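Ebise Demissie has taught Go for long enough to distrust anyone who calls it simple. "The rules take three minutes," she says. "Then you have the rest of your life to be embarrassed."

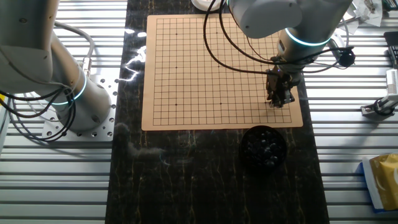
She likes a plain board with a wide border – "somewhere to rest your eyes when you're losing" – and has no patience with beginners who fret over the star points. "They're dots. They won't help you."

Stones are another matter. She is strict about bowls, and stricter about rummaging in them.

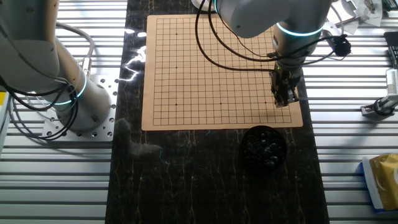
Black stones in their bowl, beside the board.

"Pick one up when you've decided," she says. "Most people never have."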